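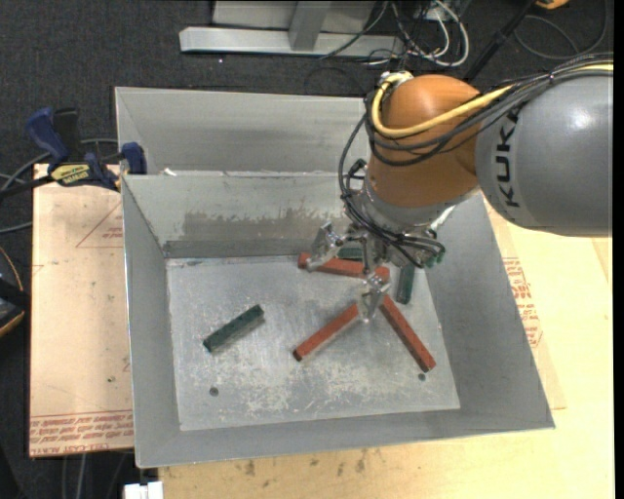

*Reading time: 4 minutes*

**Unit 3 handout: Bins, blocks and the way loose parts settle**
Notes by Rajitha Kanagaratnam, for the Punstead materials handling course

Read this before the bench session. Bring the Kinnear worksheet and a steel rule.

## 1. Terms

A *bin* in this course is an open-top container with a fixed floor and four walls. A *tote* is a bin meant to be carried. A *part* is whatever is stored in it. For the first half of the term our parts are plain rectangular blocks in red and green. Color is used only for sorting and says nothing about weight or size.

Parts in a bin are either *stacked* (placed in a known order), *layered* (one deep, any direction) or *random* (any direction, any depth). Most of this unit deals with layered parts. Random bins come in Unit 5.

## 2. Walls

Straight walls give the most floor for a given opening. Sloping walls give up some floor, but a part that lands on the slope tends to slide back down to the flat. They also leave more room beside a part that has come to rest near the edge of the floor.

For the worksheet, measure the floor and the opening separately. Students often measure the opening only and then report a floor that is too large. If the opening is 400 mm across and each side wall leans in by 25 mm, the floor is 350 mm across. Use the floor figure when you work out how many parts fit in one layer.

Thin rims bend. Check the rim by eye for dents before you measure across it.

## 3. Floor

A sheet-metal floor scratches early and keeps its marks. Pale scuffing is normal and does not need to be reported. Report the following:

- a raised edge or burr
- a low spot that rocks a block
- a hole large enough for a corner of the part to drop into

Where there are holes near the corners of a floor, mark them on your sketch. A block lying over a hole is treated as lying flat as long as all four of its lower edges touch metal.

Worn patches on a wall are sketched too, with a dashed outline. Do not shade them.

## 4. How blocks lie

A long block has three kinds of resting face: large, side and end. Dropped from a low height it will nearly always finish on a large face or a side face. End rests are rare on a bare floor and more common when a wall or a second block holds the part up.

Record each block with its color, its resting face and its angle to the back wall. An angle under five degrees is written as zero. Where the ends of two blocks come close together, record the gap in millimeters. Gaps matter in the next unit, when we look at clearance for removing one part without shifting its neighbor.

## 5. Bench task

1. Draw the floor of your bin at half scale.
2. Lower the blocks in by hand, one layer only.
3. Record every block as in section 4.
4. Empty the bin and repeat until you have 14 layouts.
5. Sort the layouts by the smallest gap in each.

Side-by-side bins are numbered from the front. Keep scrap paper and tape out of them and off the shared edge.

Write-up: 300 words, plus the sketches. Use the Sendis template.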